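Two-Arm Sorting Bench — Walkthrough Checklist Before the Purchase Request

June 28, 2023

I did this walkthrough with two jobs in mind. One is the plain safety check we owe the bench every six months. The other is figuring out what goes on the shopping list before the next budget closes, and what can wait until January. My comments are under each item, and yes, I ramble. Skip to the money part at the end if that's all you need.

Marks: OK, FIX (we can do it with what's in the drawer), BUY (needs a line in the request).

1. Bench stable, top in good shape — OK
I leaned on it, shoved it from both sides, and got no rocking. The butcher-block top is holding up way better than I figured it would. I would happily order the same kind again for the second station. It's cheap to sand, you can put a screw anywhere, and it doesn't ring like the metal table did.

2. Rails and braces tight — OK
Went around with the hex key with the power off. Two bolts took a little snugging and that was it. Please put the hex key back on its hook! I spent longer looking for it than using it.

3. Arm mounts and table clamps — FIX
Both arms are solid at the base. I still want a paint-pen line across every mount bolt so we can see at a glance if one has turned. We have the pens already.

4. Emergency stop — BUY
It works, I pressed it with each arm moving slowly and both quit right away. My gripe is that there's one button for the whole station and you have to walk around to reach it from the far side. I want a second button wired into the same loop. Sanby quoted us for the button, box and cable together, and I'd rather take the kit than hunt down pieces one at a time.

5. Power cords and signal cables off the floor — BUY
You all knew this was coming. We've got too much cord on the floor, and the stretch between the desk and the bench is the worst of it. I want floor cord covers, a proper power strip mounted on the bench, and shorter cables wherever the plug allows. The long yellow cord should go overhead or under a cover. None of this is exciting to buy, but it's the part of the list I'd fight for first.

6. Cables on the arms — FIX for now
Loops hanging off an arm can snag on a bin, and the bins get moved all day long. Hook-and-loop ties every hand's width, with enough slack at the joints for full travel. Run each arm through its whole reach afterward — slowly — and watch the cable the entire time. If we get the second station I'd like real cable sleeves on both.

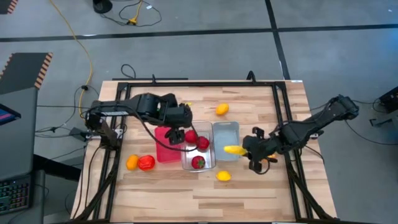
7. Floor tape — FIX
The tape is fine where it is, but it doesn't tell a visitor which side to stand on. I'd add a couple of stick-on "stand here" signs. The print shop down the hall does them for next to nothing.

8. Arm reach past the table — FIX
This one's more of a planning note. An elbow can swing out over the floor when an arm reaches for the middle, so the walkway has to be measured from the elbow and never from the table edge. I had it wrong on my first sketch for the second station. The new sketch moves that bench farther from the wall, and we lose the spot where I wanted the shelf. Oh well.

9. Grippers and fingers — BUY
Fingers are a wear item, plain and simple, and we've been treating them like they last forever. I want a spare set for each arm sitting in the cabinet. Woria and Oshima both make ones that would suit us. Oshima's cost more, but they ship in a week and Woria couldn't give me a date.

10. Test items and bins — OK
The play fruit and vegetables are still the best bargain in the room. They're light, they wash easily, and no one cries if one gets squashed. The bins are fine too. I'd pick up a few extra see-through ones, mostly so I can check what's been dropped in without leaning over the bench.

11. Fixed camera — OK
Mount is tight, lens wiped. No purchase.

Now the money. I have $2000 I can spend on this station without asking anyone, and here's the order I'd spend it in: cords and covers, second stop button, spare fingers, bins. If the button quote comes in high, the bins drop off and we live with what we have.

The second station is a separate request and a much bigger one. Ladura's price covers the arms and the frame but leaves out the bench, the mounts, setup and training, and I've been burned by that before. Last time the "extras" ran another $2000 and it all came out of the supplies line. So this time I've asked them for a full written quote with shipping on it, plus what a replacement joint costs and how long we'd wait for it. I'm also planning on nine weeks for delivery, even though the sales rep sounded a lot more cheerful than that.

Still open:
Written quote from Ladura
Ship date from Woria, if they ever answer
Check that the wall circuit can carry a second station
Redo items 5 and 6 once the covers are in, then sign the sheet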